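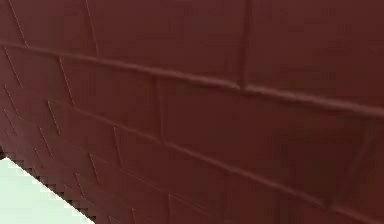
20 May 2020

Remote session with the project group ran from after lunch until the light went. Still no lab access, so everything stays in the simulator. Hậu had the build open on his machine and shared the screen. I kept notes and ran the config diffs on mine. Kiều joined late from her parents' place on a bad connection and mostly typed.

Item one was the camera. We have been arguing since last week over whether the side view should sit inside the enclosure or outside it looking in. Inside, the usable angle is narrow, and with the pitch set wrong it gets almost nothing except wall. The courses run off at a slant and the block joints smear. I told the other two that if a person can't say where the table is from a given view, the policy network has no chance either. Hậu disagreed. His position is that a bad view still carries information about pose and that we should train with it and without it and compare. Fair. Added both variants to the run list.

Item two was compression. Our episodes are stored with the quality setting that Drudard ships as default, and it shows wherever the surface is dark. The maroon walls break into squares and the line where wall meets table turns into a staircase. Kiều asked for the raw buffers. I worked out the disk space and we don't have it: 13 episodes raw would fill what the course gave us. Compromise is raw for the evaluation episodes only, the rest at a higher setting. I wrote the change into the config and left the old value commented out.

Item three took the longest. The Haserano task set gives us a container with a rounded top and small items to go with it, and the layout script places them by sampling positions on the table. Hậu suspected the sampler was biased. We stepped through resets by hand and watched where things landed. They kept to one side. He found the cause after an hour – the x range had been written in the container's local coordinates and was being read as table coordinates, so the offset was applied twice. One line. I am annoyed that I reviewed that file in February and passed it.
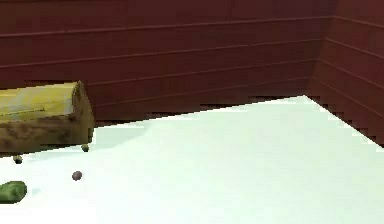 Reset before the sampler fix, everything over to the left and the rest of the table bare.

Kept one of these for the report. The container, the purple-grey ball and the green item are all pushed over, and from this view the container and the green one are only partly in the picture. A policy trained on layouts like that would learn to look left and do nothing else, and that may well be what ours did. It would account for the success rate falling apart when Kiều moved the start position. I do not want to claim this in writing until the retrained version has been tested.

Texture question, minor. Kiều thinks the walls are meant to be brick, I had been calling them boards in my notes. At close range it is plainly blocks in a staggered pattern. Across the table only the long joints come through and it could pass for planking. It makes no difference to the task. Changed my notes to "wall" and moved on. She also wants the wall color randomized between episodes. I said after the baseline, please, one variable at a time.

Lighting we left alone. The container throws a faint shadow to the right along the back wall, and Hậu wondered if the network was using it as a cue. Possible. Parked.

Jobs for the rest of the week:
Hậu – sampler fix merged, plus a test that fails if the mean position drifts off center.
Kiều – rerun the 5 baseline seeds with the new layout.
Me – camera variants, storage config, first draft of the methods section for Lindqvist.

Lindqvist wants 4 pages and one figure. The methods section is already close to 2 by itself, so the paragraph on compression will have to shrink. The course forum says the Prirnelthorpe demo day goes ahead online, each group to submit a recording. That suits us. A recording can be of the good seed.

Training started at 7 with the corrected ranges. Loss looked normal over the first stretch, for whatever that is worth. Fan noise is bad with the door shut, so the machine is in the hallway with an extension cord under the rug. Must tell everyone in the house not to unplug it.

Need to ask Kiều for her reset log.

We use cookies to remember your settings and to measure visits to this journal. By continuing to browse you accept their use. Accept | Manage preferences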